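Copying a Shape, One Block at a Time

5 min read

The Saturday session at Primenix opened at 10 with the least dramatic machine in the building. On a white table against a gray wall, a single arm is asked to look at a small arrangement of colored cubes and build the same arrangement beside it with a second set. The task is called Liler. A child of three can do it. The arm has been at it, in one form or another, for 2389 logged attempts.

The pattern to be copied is kept inside an outline drawn on the tabletop. The matching cubes start outside it, one for each color, at positions the operators change between trials. No coordinates are typed in.
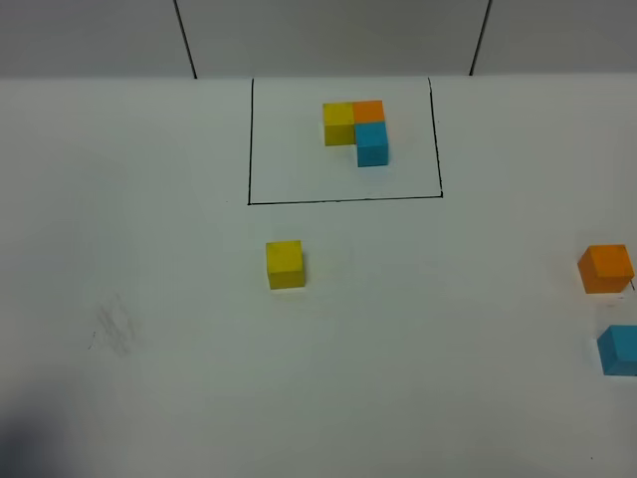

The control software, Plurkitz, has to settle two questions before anything moves: which cube goes first, and where the finished copy will fit. The second is the harder one. A shape started too near the edge of the table leaves no room for the last cube, and the program does not back up well once it has committed.

Grasping is the routine part. Contact is where trials go wrong — a cube set down slightly askew pushes its neighbor, and the error carries into every placement after it. Of the last 129 trials, 7 were stopped by hand for this reason. The printed handout gave no breakdown by color or shape.

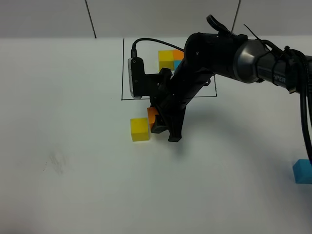

The gripper holds an orange cube close to the table, next to a yellow one.

Visitors asked mostly about speed. The arm is slow by choice, and the operators said a faster setting exists but is not used in front of guests. Leung, the partner firm that paid for the table time, wants 3000 attempts on record before the shapes get taller than one layer. Stacking comes after that, with no date given.

The next open session is in October.

Last updated: Saturday, 4:15 p.m.
41 shares | 6 comments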